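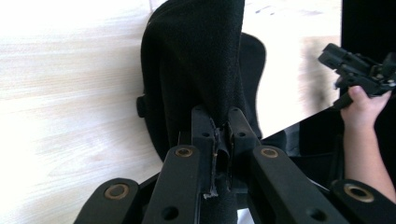 Which gripper is best at holding on?

A gripper is a robot's hand. I get to try out lots of them at Tukonside, and it's my favourite job! This month I've got two, the Pugh and the Gronent, and each one gets 30 goes at every task.

I hold the gripper in my own hand first, up close to things like black cloth and metal brackets with round holes in them. Cloth is floppy and folds up, but metal stays stiff (and can be slippery!), so a good gripper has to manage both. Then I write down every drop in my notebook. Next up: chair parts again, with the Gronent.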